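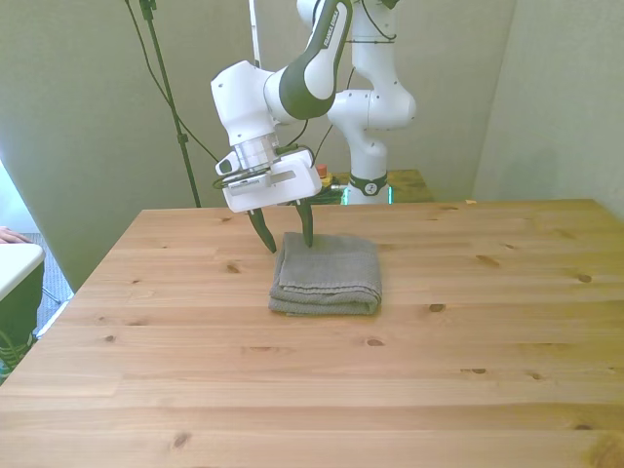

About Lendden Drying & Repair

Lendden Drying & Repair is a water damage company in Dimeck. We pump out flooded basements, dry buildings, remove what can't be saved and rebuild what was taken out. Our customers are homeowners, landlords, churches, schools, day care centers and small businesses on both sides of the Arkance River.

We have been in business for 12 years. The company started with one van and a set of rented fans, working out of the back half of the old Stankevičius Feed building on Mill Street. We now have the whole building. The front is the office, and the rear is for equipment, repairs and storage of customers' belongings.

What we do

Most of our calls are for one of these:

Basement flooding after heavy rain
Burst or frozen pipes
Sump pump failure
Sewer backup
Roof leaks that have reached ceilings or walls
Water left behind after a fire

A crew usually starts by finding out where the water came from and whether it is still coming in. We shut off what needs to be shut off, pump out standing water and take moisture readings in the floors and walls. Then we set up fans and dehumidifiers. The readings are taken again every day and written on a sheet that stays at the property, so you can see the numbers for yourself. Equipment comes out when the readings say so, and you are not billed for days it sits there after that.

Drywall, insulation and carpet pad that have been under dirty water are removed. Hardwood floors and solid wood trim can often be dried in place if we get to them early. We will tell you which is which before anything is cut. 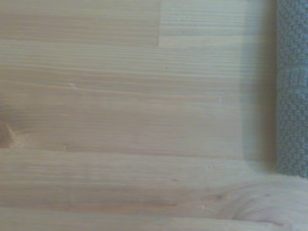
Repairs are done by our own carpenters and painters. For electrical and plumbing work we bring in licensed contractors, and their charges are listed separately on your bill.

Service area

We cover Dimeck and every town within 50 miles. After a large storm we take calls in the order they come in, except that buildings with people who can't easily leave - nursing homes, group homes, shelters - go first. If we can't get to you the same day, we will say so on the phone and give you the number of another company.

Working with insurance

We are not adjusters and we can't tell you what your policy will pay. We can give you photos, daily readings and an itemized estimate, which most insurers will ask for. Please note that a standard homeowners policy often does not cover flooding from outside. Call your agent before you agree to any rebuilding work, with us or with anyone else. Emergency pumping and drying should not wait for that call.

If you have no coverage, ask about our payment plan. There is no interest for the first six months.

After the June flood

Many people in the area first heard of us after the June flood, when the Arkance came over Mill Street and into the lower end of downtown. Our own building took in 2 feet of water. We had 400 calls that week and were slow in answering a lot of them. We changed some things afterward. Fans and dehumidifiers are now kept on the upper level, the phones roll over to an answering service at night, and we keep a written waiting list that callers can check.

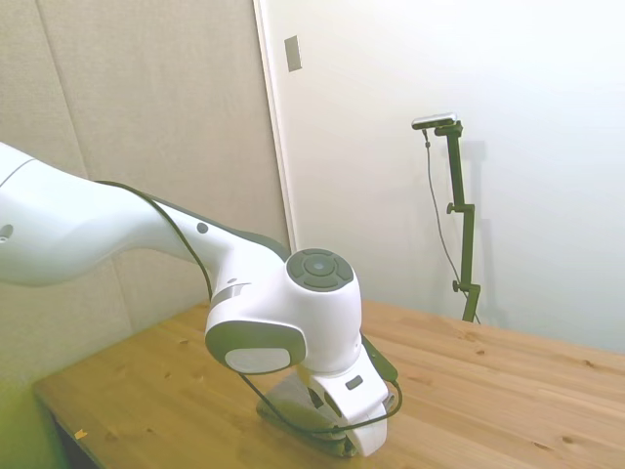
Robot arm at a light wooden table

Storage and pack-out

When rooms have to be emptied, we can box up the contents and keep them at Mill Street until the work is finished. Everything is listed and tagged, and you get a copy of the list. You can come in for your things during office hours, but please call the day before - it takes us a while to pull boxes.

Office hours and contact

The office is open from 8 to 5, except on holidays. The emergency line is answered day and night. Parking is behind the building, through the gate next to the loading dock.

Page last updated May 14, 2024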